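Screen Acting in Context
Unit 4: The Supporting Player
Instructor: Amna Cheema
Handout to be read before the February screening

Last unit we dealt with stars, who are easy to talk about because everyone else already has. This unit is about the people standing slightly behind them. You know these actors. You have seen them play judges, landlords, worried doctors and the second-in-command who should have been listened to. You could not name one of them at gunpoint, and a character actor would be holding the gun.

Some terms first, so that we quarrel about the same things.

Supporting part: a role with its own line through the story, even a short one. If the character wants something and either gets it or doesn't, it counts.

Bit part: a role with lines and a job to do. The desk clerk who hands over the key. Many fine careers have been built out of keys.

Business: whatever an actor does with hands, props or furniture while the scene goes on. Peeling an orange is business. Peeling an orange during somebody else's big speech is an act of war.

Reaction: what the face does while another actor talks. Most of screen acting is this, and almost all of the awards go to the other thing.

Our main text is Leopold Camenzind's film The Ferry Clerk, made for Stilden Pictures, a studio that paid its supporting players by the day and its parking attendants by the week. The film runs to 1093 shots. Kumaresan Kandasamy, who plays the clerk's brother-in-law, appears in 201 of them and speaks in 30. Please hold on to those numbers, as the paper depends on them. He is on screen for a good stretch of the film with nothing to say, and people who leave the theater still tend to talk about him first.

How does he do it? Watch the supper scene. Camenzind gives the long speech to the lead, Venkatesh Naidu, and Naidu is very good in it, loud in the right places. Kandasamy listens. He looks at Naidu for the first half, then at the door, then at Naidu again, and by the second look you know he has already sold the boat. The script doesn't reveal this for another two reels.

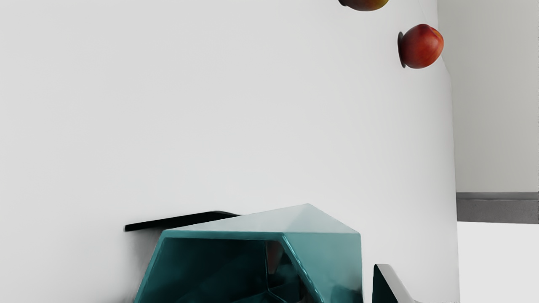 Does a supporting actor have to steal scenes to be remembered?

Stealing works for an evening, but the parts that last usually give something back to the lead. Kandasamy makes Naidu's speech sadder by knowing how it will end, and Naidu's performance gets the credit. This is the normal arrangement, and you should expect to find it in most of the films on the list.

A word on typecasting, which students tend to treat as a tragedy. It often is one. It is also rent. Kandasamy played brothers-in-law for most of his working life, and in Poojary, the second film on our list, he plays one again, in what looks very much like the same hat. Compare the two. The first man lies to protect himself and the second lies out of habit, and the difference is nearly all in how fast he answers a question.

The Stiltari is the odd one out on the list. It is a heist picture with a dozen supporting roles and no lead worth the name, and it falls apart after the train sequence. Watch it anyway, at least as far as the train.

For the paper

Choose one supporting performance from any film on the list. Pick a single scene and write on what the actor does when not speaking. Plot summary will be returned unread, with a plot summary of my reaction.

Give shot numbers where you can. Time codes are fine if you say which version you watched - the library copy of Poojary is missing its opening titles, so its times run early.

Drafts go in the tray outside room 1424 by 4 p.m. on the day of the screening. Bring a pencil to the screening itself, and turn your phone off before the lights go down.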